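To: household-automation list
Subject: Re: Are machines ready for ordinary chores?

On an evening in November, a member of this list wrote:

> The Grimcombe housing office has asked whether it should set aside
> money for robot arms in its repair workshop. The work in question is
> plain: fitting boards into frames, tightening hinges, sorting screws,
> wiping down benches. The sales material we have received suggests that
> all of this is within reach. I would be grateful for the views of
> anyone who has run such a trial for longer than a demonstration.
>
> A second question concerns the home. Several of our tenants have asked
> whether the same machines could fold laundry or load a dishwasher.

Dear colleagues,

The Paju workshop has now closed the first stage of its trial, and I am permitted to share the main results with the list. The full report will be sent to member organizations once the tables have been checked.

The trial covered 593 attempts at bench tasks. The tasks were drawn from the workshop's own job sheets, and no changes were made to the benches or the lighting. Each attempt was marked as finished, finished with help, or abandoned. An attempt counted as finished only if a member of the workshop staff would have passed the piece without further work.

Sorting and carrying gave the best results. Parts of a known size were moved from tray to tray with few errors, and the staff came to leave this work to the arm during the lunch hour. Wiping was acceptable on flat surfaces and poor in corners.

Placing a long board against a frame was harder. Of the 38 attempts at this task, 27 were abandoned. The usual fault was a small error in angle at one end of the board, which grew along its length until the other end would not sit. A person corrects this by feel and hardly notices doing so. The arm had to back away and begin again, and each new start took up to 10 minutes.

Light-colored boards on a light bench caused further trouble, as the system often misjudged where one surface stopped and the other began. We have asked Trorner, who supplied the control software, to look into this before the second stage.
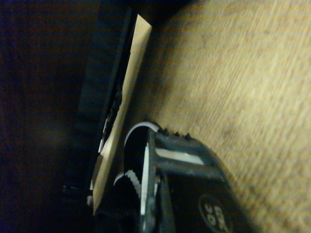
Evaristo Xolalpa has written to me separately to say that the abandoned attempts should not be read as a verdict on the arm alone. In his view a simple wooden stop fixed to the bench would have saved half of them, and any workshop that expects a machine to manage without such aids is asking more of it than it asks of an apprentice. I agree with the first point and will see that stops are tested. On the second I would only note that the housing office must then count the cost of making and moving them – its repair jobs seldom repeat.

As to laundry and dishwashers, the trial did not include either, and I would advise against drawing any promise to tenants from our figures. The Skania group has said that it intends to study kitchen tasks next year and may be willing to share its plan.

My advice to Grimcombe is to budget for one arm on loan, to limit it to sorting and carrying, and to keep the fitting of boards with the present staff until the second stage is complete. Members who hold records of similar work are asked to send them to the list, including records of attempts that failed.

With kind regards,
Trial coordinator, Paju workshop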